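December, 6:40 a.m.

Read the second half of the Wullon dye manual before breakfast. The chapter on indigo reduction is better than the one on mordants, though the tables use two different units for liquor ratio and the author never says where he switches. Converted everything on page 207 to liters per kilogram and wrote it in the margin.

Ran the small vat again. Held at 40 degrees, pH a little high at the start, corrected with 2 grams of acid. Six dips, ten minutes of airing between each. Swatch 586 came out darker than the last one but streaked near the selvedge. I suspect poor wetting -- will scour longer next time.

Neelam Bansal wrote back about fading. Her view is that abrasion takes the surface dye and leaves the core of the yarn blue, so a worn area never goes fully white. Bleach goes deeper and reads flatter. I want cross sections of both before I agree.
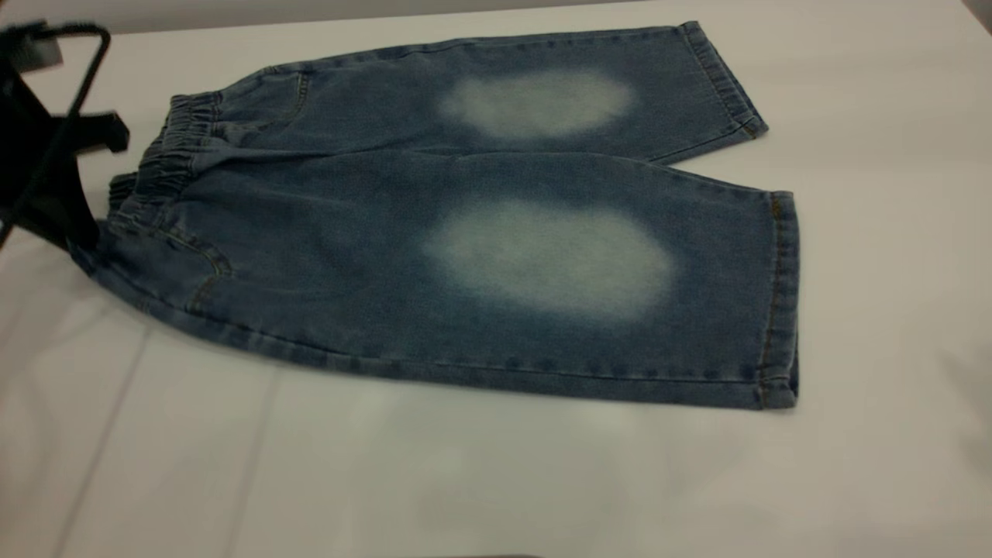 Denim shorts, pale patches on both legs.

Tapio Manninen has asked for the vat log in a spreadsheet. Told him the end of the month. The Nalden thermometer reads a degree low against the glass one, so the earlier entries need correcting first.

Out of soda ash. Order from Ahuja, the larger bag.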